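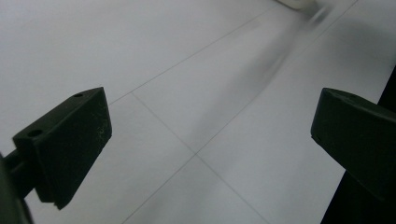 When will the tiled floors at Zornness House be open to residents again?

The ground-floor corridors, the shared kitchen and the laundry will reopen on Monday at 8 am, and the garden room will follow later in September.

Madusent Housing Association has finished the main stage of its floor renewal at Zornness House, the residential building it manages on the Cliravlow estate. The work covers 792 square metres of shared floor on the ground level and serves the residents of all 41 flats.

The former floor covering was laid in sections over many years and had been repaired several times. In the corridors it had lifted at the joins, and residents using wheelchairs, walking frames and pushchairs had asked the association to deal with the uneven edges. A survey carried out last winter found that further patching would not last, and the board approved full replacement in the spring.

The new floor is made of pale tiles in a white and grey tone. The same tile has been used in every shared room on the ground level, so that there are no raised strips at the doorways. About 3,512 tiles were ordered for the project, including a reserve that will be kept in the basement store for future repairs.

Selina Stöckli, Head of Buildings at Madusent, said: "Residents told us they wanted a floor that is level, easy to wash and light in colour. The corridors at Zornness House have few windows, and the old brown covering made them darker still. We laid two trial areas beside the post boxes and asked people to walk on them for a month before we placed the order."

The tiles were laid by Huenchumán Flooring, which carried out the work one wing at a time to keep a route open to the lift and the main entrance. The east wing was done first, followed by the kitchen, the laundry and the west wing. Work in the kitchen took four days longer than planned after a section of pipe under the sink was found to need replacing. The cost of the pipe repair has been met from the maintenance budget and will not be added to service charges.

Yvonne Lambert, who represents residents at the association's quarterly meetings, said: "The weeks without the laundry were difficult, particularly for families on the upper floors. The temporary machines in the neighbouring block helped, although the queues in the evening were long. People are glad to be getting their own rooms back, and we have asked for more notice the next time a shared room has to close."

Madusent accepts this point and will in future give at least six weeks' written notice before any closure of a kitchen or laundry.

Care of the new floor

Cleaning staff will sweep the corridors daily and wash them twice a week with warm water and a mild cleaner. Residents are asked not to use bleach, wax or polish on the tiles. Spills in the kitchen should be wiped up at once, and a mop and bucket will be kept in the cupboard by the back door. Heavy furniture must be lifted when it is moved. Felt pads for chairs and tables can be collected free of charge from the estate office.

Bicycles may be wheeled through the east entrance to the cycle store, but should not be left in the corridors. New coir mats will be fitted inside both entrances before the wet weather begins.

Garden room

The garden room remains closed while its skirting boards are fitted and painted. Groups with a regular booking have been offered the meeting room on the first floor at the usual times, and their bookings will move back without any further form. Tables and chairs from the garden room are in storage and will be cleaned before they are returned.

Residents who notice a loose tile, a gap in the grout or a raised edge are asked to report it to the estate office, quoting job number 1662. Huenchumán Flooring will return after three months to inspect the joints and put right any faults without charge.

Notes to editors

Madusent Housing Association manages rented homes on the Cliravlow estate, including Zornness House. Visits by the press can be arranged through the estate office on weekday mornings. Interviews with Selina Stöckli are available on request.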